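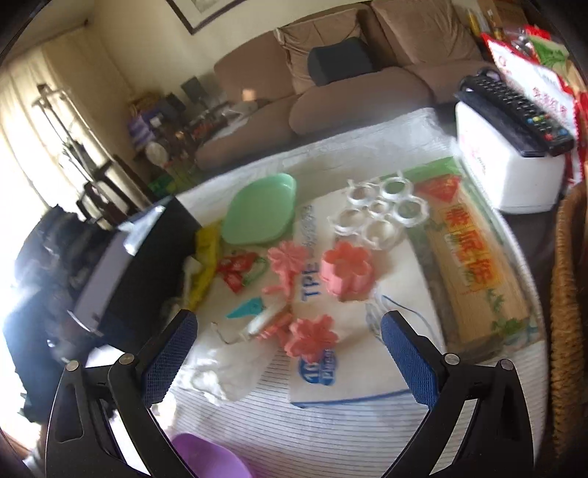
According to Iqra Soomro, the trouble with decorating tools is that they only belong together while you are using them, and the minute the cake is finished they go back to being a lot of little strangers. We heard some version of this in nearly every kitchen we sat in, though seldom put so well, and it gives us our way into the part of the study that deals with putting things away.

4.2 Small tools on the table and in the box

The earlier sections looked at pans, bowls and other large pieces, which turned out to be fairly easy to write about. A cake pan has a shelf, or it has a place under another cake pan, and people can tell you where it lives without getting up from their chair. Small tools are another story. In the 20 households that kept the Sellow sheet for us (one line for each item, one column for where it was found and another for where the owner thought it ought to be), the two columns agreed much less often for small tools than for anything else in the kitchen. People laughed about it, mostly. One woman in Clasach filled in the second column for her icing tips with the word "together" and left it at that, and we have come to think of this as a very good answer.

Figure 4, which opens the section, shows the sort of gathering we mean. Pink flower-shaped molds rest on a flat white package, with a teal piping tip lying close by. A mint-green oval tray is partly on top of the same package, and there are clear plastic ring molds joined in a rosette. A long packet of bamboo sticks, still in its clear wrapping, shares the table with them. Sorted by material, much of this would go into one pile of plastic. Sorted by job, it would go into several, and the owners we spoke to could rarely agree on how many, even within one family. Are bamboo sticks a baking tool? For the person who makes cake pops or stands a paper topper in a birthday cake, of course they are. For the person who grills on weekends they belong by the back door with the charcoal, and we met a couple who had been moving one packet back and forth between those two places for most of a year, in perfectly good humor.

We logged 761 small items in all. Of these, 152 were what we ended up calling floaters, by which we mean items with no agreed home on the owner's own sheet. We had expected the floaters to be the odd things, the gadgets bought once and never understood, and some of them were. But a good many were used often and well liked. Piping tips floated a great deal. So did the little plungers and stamps used for sugar flowers, and so did nearly anything that had come as part of a set and had then lost its packaging. The packaging seems to matter more than we gave it credit for at the start. A set in its original sleeve was treated as one thing, and was put back as one thing, even by children. Take the sleeve away and the same pieces were spread over drawers, mugs and window sills within a few weeks.

This brings us to wrappers and bags, which take up a surprising share of our notes. On a working table the packaging and the tools mix very freely. In Figure 4 there is a crumpled yellow plastic bag next to the green tray, and a small red-and-white packet in front of it, and anybody who has decorated cookies with a group of people will recognize the mixture. When we asked owners what they did with bags of this kind, many told us they threw them out at once. When we came back on a Thursday afternoon to go through the drawers with them, we found the bags folded, or knotted, or stuffed inside one another, waiting for some purpose or other. We don't say this to catch anyone out - both authors went home and found the same thing in their own kitchens, and one of us found it in the same drawer as the birthday candles.

Sticks and skewers deserve a paragraph of their own, as they were the item owners most often asked our advice about. They are long, they are light, and once the packet is open they travel. The tidiest arrangement we saw was a tall spaghetti jar in a house in Gondal, with the sticks standing upright and the paper toppers tucked in among them like flags. The least tidy was a shoe bag on a hook. Both families found their sticks without trouble, and we took that as a useful reminder that our own taste in shelves is beside the point. Where the sticks were laid flat in a drawer, they tended to slip down behind it, and we heard a few heartfelt accounts of pulling out a whole cabinet to rescue them.

Boxes come next, and here the sheets were more cheerful reading. Several of the households had settled on a shallow open box as a halfway stop between the table and the cupboard. Some used a drawer pulled right out and set down on the table, some used the lid of a larger carton, and two sisters in Gondal swore by the Wistska tray, a plain low box sold at their local hardware store that they had bought for seedlings. Owners liked a shallow box for reasons they found hard to put into words at first. When we pressed them a little (kindly, we hope, and usually over something they had baked), what came out was that they could see everything in it without lifting anything. A deep bin holds more, but the small pieces sink, and whatever sinks in a deep bin is soon bought a second time. We wrote down a fair number of duplicate piping tips on the strength of that remark alone.

What goes into the halfway box first? We watched this with some interest. In most kitchens the larger and rounder things went in early and the flat ones were slid in beside them afterward. Tubs were great favorites, as a tub can take in all the tiny pieces that would otherwise roll into the corners, and a clear or cloudy one lets you guess at the contents without prying off the lid. Tape, too, turned up in the halfway box more often than we would have predicted. It closes bags, it makes labels, and it fastens the paper liner around a cake, and so it kept company with the baking things even in homes that owned a perfectly respectable desk.

Figure 5 has a box of this shallow kind standing open on a covered table, with a roll of white tape near one wall and a round translucent tub toward the right. Much of the floor of the box is still clear, and we would ask the reader to keep that in mind through the next few paragraphs. Owners who left some room in the box were, on the whole, the same owners whose sheets agreed with themselves.
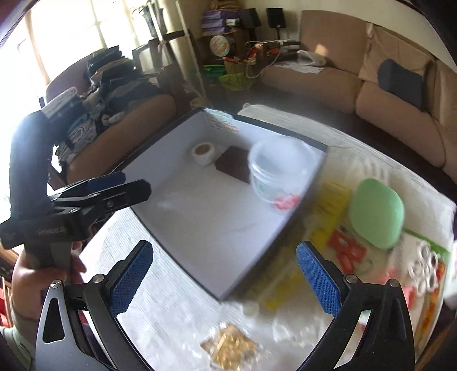

How long should a set of small tools stay out before it is put away? Until every piece has been washed and is fully dry, in our view, even if that means the table is out of use until the next morning.

The drying question came up far more than we had planned for. Small molds hold water in their petals and corners, and a metal tip dries slowly from the inside. Owners who were in a hurry to clear the table before supper tended to put things away damp, and then to take them all out again a few days later to see whether anything had spotted. Those who spread the pieces on a towel overnight did the job once. One household ran a hair dryer over the tips, with great enthusiasm, and we have since tried it ourselves.

We also asked each household to keep a short diary of one baking day, in whatever form they pleased. Most gave us a page. One gave us 3000 words, complete with a drawing of the drawer and a long complaint about the oven, and we are more grateful for it than we can easily say. Reading it next to the sheets, we began to see that the floaters are often the things people reach for in the middle of a job, with sticky hands, and set down wherever there is a dry spot. Their place on the sheet is uncertain because their place in the work is uncertain as well. A flower stamp may be wanted again in a minute, or it may be finished for the season.

We come back to labels in Section 4.3, where the owners in Clasach who wrote on their boxes are set beside those who did not.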